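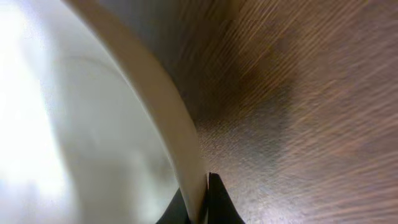

Does the gripper have to stop completely before the policy asks for the next chunk of actions?
It can keep moving. Run inference in a separate thread, ask for the next chunk while the current one is still playing, and drop whatever steps have gone stale by the time the new one shows up.

Bimanual policy stutters between action chunks, and the idle arm drifts

Posted by Zorica Gashi

Hi all, hoping somebody has been through this. Two arms, one camera on each wrist plus a head view and a fixed view of the table. Task is putting dishes into a clear plastic bin. Policy is a chunked transformer, predicts 54 steps at a time, we play out all of them and then query again. Trained it in September on teleop episodes, loss looks fine, offline error looks fine.

On the real arms it's ugly. At every chunk boundary there's a little hitch, then a jump. On big flat plates you don't notice so much. On a bowl rim it's a killer, one finger has to go inside and one outside and the jump is just big enough to land both on the same side.

Second thing, the arm that isn't doing anything creeps. Slow, toward the table. Never stops on its own, I hit the e-stop.
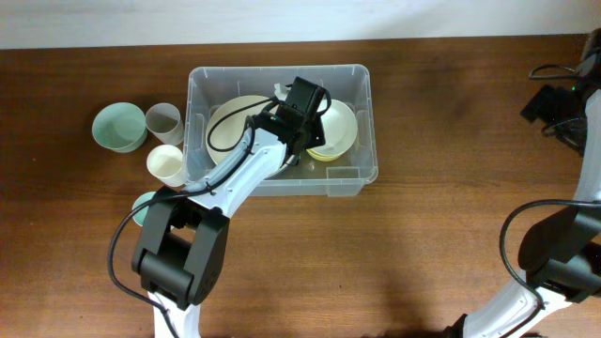

What I tried so far: lower gains (hitch is softer, but now the arm lags the command and misses anyway). Shorter chunks, 3 steps, which was much worse, it just dithers over the bin and won't commit. Temporal averaging over overlapping chunks, better at the boundary but it goes mushy right when the fingers should close. Logs are from the Getetti recorder, all four streams plus joint state and command. Can post a config if somebody wants it. Is this a training problem or a runtime problem? I dont want to collect more data if it's the runtime.

Answered by Ghislain Li

Runtime, mostly. Two separate bugs I think.

The hitch. You are blocking on inference. Arm holds last command while the network thinks, then the new chunk starts from an observation that's already old. Plot commanded joint vs measured joint vs wall clock and look for flat spots in the command. Flat spot = blocking. If you see them:

1. Move inference to its own thread or process. Control loop must never wait on it.
2. Timestamp the observation when it's captured, at the camera, not when you read it out of the queue.
3. When a chunk comes back, work out how old it is, skip that many steps.
4. Blend the joint positions over a few steps between old and new chunk. Leave the gripper channel OUT of the blend. That's your mushy close right there, you are averaging an open with a closed.

Don't go down to tiny chunks. Each query can pick a different way to do the same thing (which dish first, which side to come from), so with short chunks it flips back and forth. Keep predicting 54, play out maybe half, requery.

The drift. Check what you recorded as the action for the idle arm. If it's the measured position instead of the commanded one, the arm sags a hair under gravity, the policy reads the sag, commands the sag, and so on down. Seen this on our Voltham rig. Retrain with the leader's command as the action and it should go away. No new data needed if the recorder saved both.

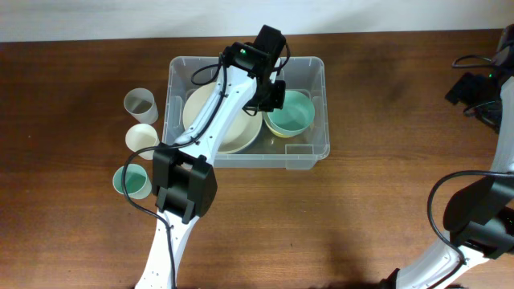
One more on the camera side. Check the four streams against each other and not only against the clock on your PC. Ours had the fixed view lagging the wrist views, and the policy had learned to trust the fixed one for height. Fingers came down late every time. Easy test - wave something bright in front of all of them, find the same motion in each stream, compare stamps. If they disagree, fix it before you touch anything else, otherwise you'll be tuning the blend against garbage.

Answered by Jocelyn Kennedy

had same thing. restarting the driver fixed it for a day then it came back. maybe try a different usb hub? also are your cables pulling on the wrist, ours did

Answered by Océane Bélanger

Agree with Ghislain on nearly all of it, would push back on playing out half. Depends on your latency. Measure it first, then pick. If a query takes 600 ms and you run the arms fast, half a chunk might not leave you much room, and the control loop runs dry now and then. Then you're back to the hitch except random, and much harder to find. Log the queue depth every tick. If it ever hits zero, requery sooner.

For the rim grasps I'd look at your data too. Step 2955 or whatever of an episode can look just like an early step if a dish is hidden behind the elbow in the head view. Ask the operators to park the idle arm in the same spot at the start of every episode. Cheap to do, and it gives the idle arm one place to be instead of twenty.

Also mask the loss on padded steps at the end of episodes. If you don't, the policy learns to hold still, and it'll do that in the middle of a task when things look finished-ish.

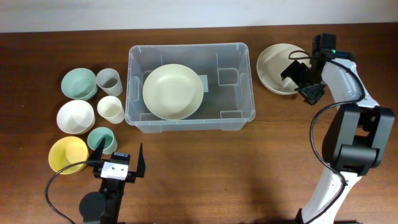

Skernaston Robotics Help - Manipulation Software Group

Follow-up from Zorica Gashi

OK, plotted it. Flat spots at every single boundary, so yes blocking. Moved inference to its own process last night and the hitch is gone from the command plot. Measured plot still has a small bump, I haven't done the blending yet. Action for the idle arm was measured position, you were right, the recorder has both so I'm retraining now. Will check the camera stamps while that runs. @Jocelyn cables have slack, but will look at teh hub.

Josée Lachance on our side is asking if the skip count should be rounded up or down when the chunk age falls between two steps. Anybody?

Ghislain Li

Up. Or interpolate if you care.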